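Skerncombe manipulation software - progress report to Tundex
Prepared by Pankaj Ahuja, 21 Sep 2026

1. Summary

Work on the perception and calibration modules is on plan. The planner is behind. The demonstration import tool was released internally in May and has replaced the scripts inherited from Drallon. Two items need a decision from Tundex and are listed in section 5.

2. Import and synchronisation

The import tool now reads wrist video, marker poses and finger opening into one time base. Of 2,000 demonstrations submitted, 1,865 passed all checks. Most rejected recordings failed on marker tracking, usually where the second device was turned away from the first for longer than the filter can bridge. The rest had clock faults, which were traced to a buffer in the logging process and fixed.

Valentin Guérin rewrote the pose filter so that a marker seen at a steep angle contributes less to the estimate than one seen face on. The old filter weighted both equally and produced a visible jump whenever the front marker was lost and the top one took over. The jump is gone from the regression set. A slower drift remains on long two-handed tasks - we suspect the lens model near the image border, where the fisheye distortion is worst.

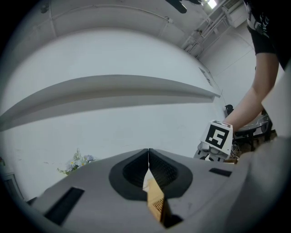 Issue 3, p. 4

Two-handed recordings are the main source of load on this filter. The near fingertips stay fixed in the view and can be masked once per device, but the other gripper enters from the side with its markers at changing angles, and often has the operator's arm directly behind it. The segmentation model was retrained on 389 hand-labelled stills to separate forearm from housing. It still confuses pale walls with the white housing when the edge between them is weak.

3. Planning

The grasp planner accepts the new pose format but does not yet use the finger-opening signal. That work was due this period and has moved to the next. The delay comes from a change in the Hervieu controller interface, which dropped the force-limit field our planner relied on. A wrapper is in place - it adds 24 ms per call, too slow for closed-loop use.

4. Tooling

The replay viewer now steps both devices together and marks rejected segments in the timeline. Build and test run without manual steps.

5. Decisions requested

Whether to keep the wrapper for the next milestone or wait for a revised interface from Hervieu.

Whether drift on long tasks may be reported separately from the main tracking error. We would prefer this, as the two have different causes.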